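Le dernier train pour Zurham

Le train de Zurham avait 90 minutes de retard et Damián Cuevas trouvait ça formidable. Il l'avait dit tout haut, dans la salle d'attente de Prokau, et deux dames l'avaient regardé de travers. Mais enfin, une heure et demie de plus dans une gare pareille ! Avec une horloge à balancier, un poêle qui ronflait, et ce buffet où l'on servait encore la soupe de betterave dans des bols ébréchés !

Il transportait un accordéon. Un Rautiainen de 215 touches et boutons, boutons des basses compris, hérité d'un oncle qui ne savait pas en jouer, et que Damián ne savait pas bien jouer non plus. Il connaissait une valse entière et la moitié d'une polka. Il allait les présenter au concours d'hiver de Zurham, où personne ne l'attendait, et rien que d'y penser il avait envie de courir sur le quai.

- Vous allez le laisser dormir longtemps, cet instrument ? demanda un vieil homme assis près du poêle.

Damián ne se fit pas prier. Il défit les sangles, tira sur le soufflet - quel soupir, quel merveilleux soupir de baleine ! - et attaqua la valse, un peu trop vite, comme toujours. La neige tombait sur les voies. Le serveur du buffet battait la mesure avec une louche. 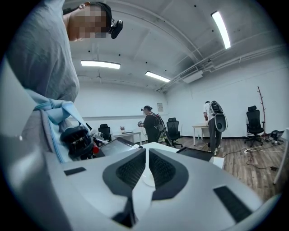 Trop vite, dit Toivo Nieminen, beaucoup trop vite, une valse pareille se joue comme on traverse un lac gelé, en écoutant sous ses pieds.

Damián recommença. Il écouta sous ses pieds. Et voilà que la valse s'ouvrit, qu'il y eut de la place entre les notes, assez pour y glisser le poêle, la neige, et même les deux dames, dont l'une s'était mise à fredonner une deuxième voix qu'il n'avait jamais entendue. Elle la tenait de sa mère, à Coltik. Il lui demanda de la reprendre, encore, encore une fois, et il la cherchait de la main gauche en riant de ses fausses notes.

Le train entra en gare à 9 heures du soir. Le chef de quai siffla. On se leva, on ramassa les valises, on chercha les gants sous les bancs.

- Et la polka ? cria le serveur.

- Je n'en ai que la moitié !

- Alors jouez la moitié !

Il la joua debout, sur le marchepied, l'étui coincé entre les genoux, pendant que les portières claquaient l'une après l'autre. Toivo lui fit signe de ralentir.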